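Report on a Visit to the Sillham Home Skills Centre

Prepared for members of the Costigan District Household Services Association

In September a small delegation from the Association attended the morning session of the open day at the Sillham Home Skills Centre. The visit was arranged at the invitation of the centre's program office, and its purpose was to see how practical instruction in household work is organized there before our own training calendar is settled for the coming year.

The centre occupies the ground floor of the former Sendgate warehouse. Visitors were received at 9:30 and given a printed plan of the building, a name badge and a copy of the course handbook. The handbook runs to five units, beginning with the handling and putting away of small household items and ending with the preparation of a room for a new occupant. Delegates who had corresponded with the centre in the spring will notice that the unit on linen has been moved forward.

After a short welcome the party was divided into two groups. Ours began in the main practice room, where participants work on their feet for most of the session. Furniture is kept light so that the layout can be changed between exercises. The instructors' preference is for small tables over long benches -- a point on which our own members have held differing views for some time.
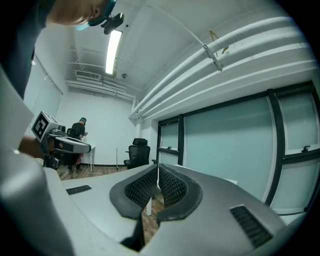
Vilgot Dahlgren remarked that a small table teaches tidy habits faster than a large one, as there is nowhere to push the things one has not yet dealt with, and asked that this be recorded in the report. He added that the same table should be used by the same participant for the whole of a unit.

The second part of the morning was given to storage. The centre has adopted the Jiveo labelling scheme for its cupboards, under which every shelf carries a short code and a plain-language name. Staff explained that the codes are used for stocktaking and the names for teaching. Replacement labels are printed on site. Our delegates considered the scheme suitable for the Costigan rooms, although the shelving in our east room would need to be re-spaced first.

Refreshments were served at 11:00, followed by a period for questions. Enrolment fees were discussed at some length. The current fee is $300 per participant, including the handbook and apron, and the centre does not offer a reduced rate for partial attendance. Parking behind the building is limited, and delegates travelling by car are advised to use the municipal lot on the opposite side of the road.

The delegation recommends that two members of our instructing staff attend the first unit as observers, and that the question of table sizes be placed on the agenda of the next general meeting. Copies of the handbook are held at the Association's office and may be borrowed on request.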